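FOR IMMEDIATE RELEASE
July 24, 2024

Skododeo opens wipe-down and re-home program for home gym gear in Annan

14 shares | 3 comments

ANNAN — Skododeo, the secondhand fitness equipment shop on Skorkgate, today opens a cleaning, checking and re-homing service for the small strength machines that have been sitting in people's spare rooms and garages. Drop it off, we clean it, it goes to someone who will use it. Bookings open now, first machines on the floor this week.

The program is called Plakutari. It runs out of the back workroom at the Skorkgate shop and takes compact home machines only for now. Resistance trainers, fold-up benches, small rowers, adjustable dumbbells. No treadmills. Sorry, we know, everybody has a treadmill. They don't fit through the door.

The first intake is 60 machines, all of them collected from households in and near Annan over the autumn and winter. Most came in working. Most came in dirty. Dust, old sunscreen, chalk, dog hair, sticky patches where a drink bottle had been parked for a year. A few had clearly been used as a shelf.

What we do to each one

Every machine gets the same treatment, start to finish, on the one bench. It is unplugged if it has a plug. Loose dust comes off first with a soft brush, then a vacuum on low around the rails and any gaps. After that it's a damp microfibre cloth and a drop of mild dish soap in warm water. The cloth gets wrung out properly. Dripping cloths are the main way people wreck these things at home.

Top panels first, then ends and edges, then the grips and straps. Corners take the longest. Grime collects where a flat panel meets an end cap and you need to get a fold of the cloth right into the join and press. Printed scales and numbers get wiped gently, along the print, never scrubbed. We have seen machines where the owner has rubbed the weight markings clean off with a kitchen scourer and then has no idea what they are lifting.

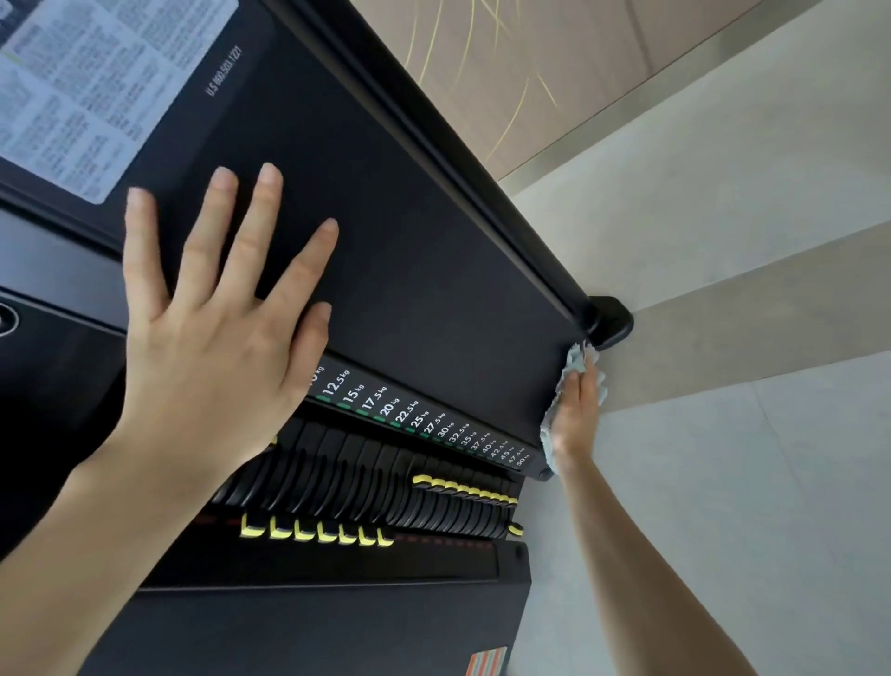

Labels stay on. People like to peel them because they look untidy, but the label is where the safety wording and service details usually are and the next owner will want them. If a label is lifting we press it back down. If it's past saving we photograph it and tape a printed copy inside the manual.

No bleach, no solvent, no furniture polish. Polish is a real problem on matte black finishes, it leaves a shiny smear that never quite comes off and makes a floor-standing machine slippery under the shoe. Straps and handles get washed seperately and hung up overnight.

Then a dry cloth over the lot, a rest of at least 9 hours in the workroom, and a check of moving parts. Anything that sticks, squeaks or slips is set aside for repair. Anything that can't be repaired goes for parts, and we tell the donor so.

Prices and how to book

Drop-off is free if you are giving the machine away. If you want your own machine cleaned and returned the charge is $60, or $100 with a strap and grip replacement. Collection from your home is extra and depends on stairs. Please be truthful about stairs.

Re-homed machines are priced on the tag, nothing over $200. They come with whatever manual we could find, a new cleaning cloth, and a one page care sheet. The care sheet is also free at the counter for anyone who wants it, you don't have to buy anything.

Community centres, schools and seniors' clubs can put their names on a separate list and will be offered machines first when a suitable one comes up. Colour is whatever colour it is. Nearly all of them are black or grey.

From the care sheet

— Wipe after every session, even a short one. Sweat left on a grip overnight is what makes it go tacky.

— Keep one cloth for the machine and don't use it on anything else. Wash it without fabric softener.

— Hold the machine steady with your free hand while you wipe. Light ones slide, specially on tiles and floorboards.

— Brush out rails and rollers once a week. No oil unless the manual asks for oil.

— Don't store it standing on its end unless the maker says that's ok. Flat, or on a mat, away from a sunny window.

— Check straps for fraying at the stitching. Replace them early.

Why now

The shop has sold used gear on Skorkgate for years and the same thing kept happening at the counter. Somebody would wheel in a good machine, embarassed about the state of it, and ask if it was worth anything. It usually was. An hour's work with soap and a cloth and it looked close to new. Meanwhile other customers were asking for exactly that machine and couldn't justify the price of one in a box.

Council hard rubbish collection has been the other route and a lot of usable equipment has gone that way. We would like to see less of it out on the nature strip in the rain.

"People think it's broken when it's only filthy," said a Skododeo spokesperson. "We had a bench in here that smelled like a football bag. Cleaned it, aired it, it was sold before we'd written the tag."

Workshops

Skododeo will also run short evening sessions in the workroom on cleaning and basic upkeep. Bring your own machine if you can carry it. Otherwise practice on one of ours. Cloths and buckets supplied, wear something you don't mind getting grubby. Sessions are free but space is tight so please book at the counter. The first block finishes in November and after that we'll see what the demand is like before setting more dates.

What we can't take

Treadmills (see above). Anything with a cracked frame. Anything recalled by the maker. Electric machines with damaged cords. Loose plates are fine, rusty plates are fine, we'll deal with the rust. Exercise balls no, we have plenty. If you're not sure, bring in a photo and the model name off the label before you load up the car.

Please do not leave items at the shop door after hours. Two machines were left out over the long weekend and both got soaked.

About Skododeo

Skododeo buys, cleans, repairs and sells used home fitness equipment from its shop on Skorkgate, Annan. Plakutari is its re-homing program and is run by shop staff.

Media enquiries: at the counter or by phone during shop hours. Workroom visits and filming can be arranged, mornings are best — afternoons are when the drop-offs come in and there's nowhere to stand.

ENDS

3 comments | Share this release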